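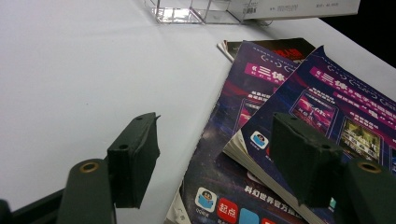
White tabletop, dark green gripper fingers.

Rutholm Household Recipe Cards: README

This folder holds typed copies of recipe cards and clippings from kitchens in the Rutholm area. It has 806 records, one per card. Most are baking and canning. A smaller share covers soups, pickles and holiday dishes.

What is in the folder

cards.csv -- one row per card, with title, ingredients, method and notes
units.csv -- old measures and what we took them to mean
sources.csv -- box number and the town the box came from
CHANGES -- list of fixes by release

How the text was made

Cards were typed by hand. Spelling was kept as written, so "raisens" and "cinamon" both turn up. Where a word could not be read, the typist put [?] in its place. Eustaquio Becerra checked every row against its card and marked the ones he was unsure of in the "check" column.
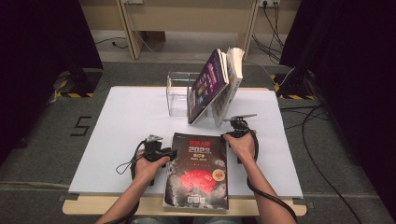

Rutholm, 26 Jul 2020

Release notes for this version. The Ortner box has been added, 51 cards in all, mostly jams and relishes. Two rows that had their methods swapped in the last release are now right. The "servings" column is blank when the card gave no number; before, it held a zero, and that threw off averages.

Known problems

Oven heat is often given only as "slow" or "quick." We left those words alone and did not turn them into degrees.

Many cards have no date. Please do not use the box number as a guide to age. The boxes were numbered in the order they reached us.

Some recipes appear more than once with small changes. The Droda plum cake is the worst case. We kept every copy.

Canning times are copied from the cards and do not follow current safety advice. Do not can from them.

Names of living people were taken out of the notes. First names in recipe titles were kept.

Use

Free to use and share with credit to the Rutholm recipe cards. Files are plain text in UTF-8, with commas between fields and quotes around any field that has a comma in it.

Send corrections to Nelly Montoya and give the row number. The next release is planned for October, with the Zonalow boxes if the typing is done by then.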